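Joining the Ridgeway Handbell Ringers: Questions and Answers

By Osian Hughes
Updated September

Do I need to read music?

It helps, but we take people who don't. Each ringer is responsible for two notes most of the time, sometimes four, so you only need to find your own notes on the page and count. New ringers usually circle their notes in pencil for the first couple of months. If you sing in the choir or played an instrument in school, you already know enough.

When and where do you rehearse?

Evenings from 7:00 to 8:15 in the upstairs music room, September through May. Please come ten minutes early if you can, as the tables and foam have to be set up before we start. The Ridgeway choir rehearses in the same room after us and they need us out on time.

How many bells do you have?

We have 41 bells, which is a little over three octaves with a few extra low ones that were given to us. We also own two octaves of hand chimes. The chimes are easier on the wrists and we use them for quieter pieces and for teaching.

Can I miss a rehearsal?

Yes, but tell me as early as you can. A choir can get by with one alto missing. If a ringer is out, those notes are simply not in the piece. We keep a substitute list, and anyone on it gets a copy of the folder. If you know you will miss more than two rehearsals before a service, it's better to sit that piece out.

How often do you play in worship?

Once a month, plus Christmas Eve and Easter. We normally play a prelude or an offertory, and two or three times a year we ring with the choir. The choir pieces are the harder ones for us, because the bells can't slow down or speed up as easily as voices do.

Do I have to wear gloves?

Yes, when you handle the bells. Skin oil leaves marks on the bronze that are a lot of work to polish out. We supply black cotton gloves in three sizes. If you prefer the kind with rubber dots on the palm, you can buy your own. Gloves aren't needed for the chimes. 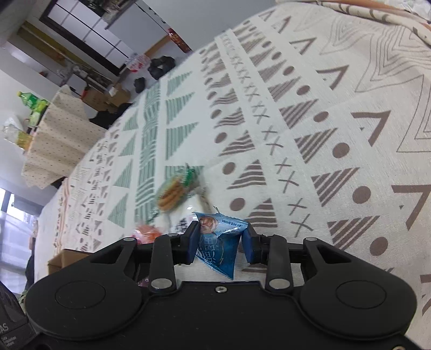

Wash your gloves every few weeks in cold water and let them air dry. The dryer shrinks them. Put your initials inside the cuff with a laundry marker or you will go home with someone else's pair.

What do you wear for services?

Black top, black pants or skirt, closed shoes. No bracelets or long necklaces, since they hit the castings. Please skip long scarves too.

I have arthritis or a bad shoulder. Can I still ring?

Probably. We would put you on the upper bells, which weigh very little, or on chimes. The low bells are heavy and we rotate people off them during rehearsal. Tell me what is comfortable and I'll work the assignments around it.

What age do you take?

Seventh grade and up for the main group. Younger children can join the chime group, which meets for 30 minutes after Sunday school and has 8 places. It fills up early.

What does it cost?

There is no fee. The music budget covers scores, gloves and repairs. We had the springs and clappers serviced on the whole set last year and the bill was just under $2,000, so we won't be buying new bells for a while. Gifts marked "handbells" go into a separate line and are used only for the set.

Where does the music come from?

The library holds 58 titles, filed by season and then by level. Most of what we play is level 2, with one level 3 piece for Easter. If you have heard something you like at another church, send me the title and I'll find out whether it works with our range. Please don't photocopy from the folders. We buy one copy per ringer.

Can I take my folder home?

Yes. Bring it back every time, with a pencil in it. A missing folder means two people sharing a stand, and page turns are hard enough already.

Can I try it before I commit?

Come to any September rehearsal and we'll put you next to an experienced ringer. After that we ask for a yes or no by the end of the month so that positions can be assigned for Advent. You can also join in January, when we start the Lent and Easter music.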